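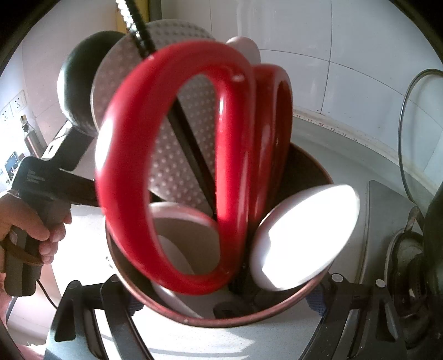 Ritance community kitchen — progress to end of March

Kitchen refit is mostly on track. Spend so far $3,142 of the Latuheru grant, that covers shelving, the new sink tap and first lot of small equipment. Invoices to follow, still waiting on one from Uvora.

Utensils — sorted. Everything for the stove now lives in holders instead of the bottom drawer. Skimmers, ladles, scissors. Bit crammed, we'd like a second holder. Holders get parked on the stove grates while benches are wiped down, they need a proper spot before cooking classes start. Wall rail priced but not ordered.

Drawers: three done, two to go. Labels printed, not stuck on yet.

Pantry — behind. Shelves arrived the wrong depth, Tukix swapping them at no charge but it has cost us a fortnight. Dry goods still in tubs in the hallway till then.

Next: rail, pantry, colour coding the chopping boards, fridge seal. Would like to move $2,000 from the signage line to storage if thats okay with you. Need a yes or no before we order teh rail.

Full costings in the April report.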